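4.3 Recording a Demonstration by Remote Control

This section describes how to record demonstrations of a countertop task in the Zeltance simulated kitchen, using the Plalent hand controller. Complete the workspace set-up in Section 4.2 before you begin. Operators who have not yet been approved for remote control must work with a supervisor present.

Before you start

Check that the controller is charged and paired with the workstation. Sit so that the full counter is visible on the display and your elbow is supported. Confirm that the session folder has space for up to 1000 recordings.

CAUTION: The controller can also be paired with a physical arm. Confirm that the target shown in the status bar is SIMULATION before pressing Enable.

Procedure

1. Open the task list and select task 67, Object to Board.

2. Press Reset. The arm returns to its start position and the object is placed on the counter.

3. Hold the controller level and press Enable. The arm now follows your hand. Keep the first movements small until you are used to the scale.

4. Press Record. A tone confirms that recording has begun.

5. Bring the gripper down to the object at a steady speed. Pause briefly, then squeeze the trigger to close the fingers.

6. Raise the object clear of the counter and move it toward the cutting board. Approach from the upper left corner of the board and keep the wrist turned so that the gripper hangs down. 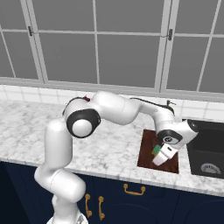 Figure 4-6. Gripper and green object over the upper left part of the cutting board, with the forearm reaching toward the sink.

7. Lower the object to the board and release the trigger slowly. Do not drop it from a height.

8. Raise the gripper, then press Stop. Mark the recording Keep or Discard.

NOTE: The forearm extends past the gripper at the sink end of the board. Watch the end of the forearm as well as the fingers when working near the basin rim. If any part of the arm touches the rim or the window sill, mark the recording Discard.

NOTE: Hesitation is recorded along with everything else. A short pause before closing the fingers is acceptable – a long search for the object is not. Discard and repeat.

Changing the scale

The default setting suits most operators. To change it, open Controller, then Motion Scale, and select Fine or Coarse. Do not change the scale during a recording. All recordings in one session must use the same setting.

If the arm stops responding

Release the trigger and press Enable once. If error 359 appears, the requested position is out of reach. Move your hand back toward your body and press Enable again. Recordings interrupted by this error cannot be resumed.

Questions about operator approval should be sent to Muthoni Kimaro. Report repeated errors to Tae-yang Han, with the session folder name and the time of the fault.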